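1/ Moved my working days from the Sandberg office to the Clolten site in March. A few notes on the commute, as two of you asked.

2/ The train is 35 minutes when it runs. The bus is 59 and stops at every gate and hedge between Hakova and the ring road. I take the bus. It's cheaper and I get a seat.

3/ Clolten station has a ticket machine that won't take notes and a waiting room that shuts at 2. If you finish early, bring a coat.

4/ Walking from the station is fine on the canal side. The road side has no pavement for the last 100 metres - don't do it in the dark.

5/ Food: there's a van by the Darilier car park. Good egg rolls. Tea is weak. He packs up before one, so go early or bring your own.

6/ Bike racks are round the back, under cover. Two of them are loose at the bottom, so check before you lock anything to them.

7/

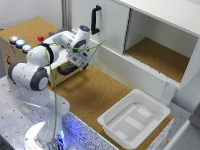 Blue light on at the base, Clolten.

8/ Return tickets are only valid after half nine. I paid the difference twice before I read the small print.

9/ Still looking for someone to share a lift from the Hakova side. Message me if you're in by eight.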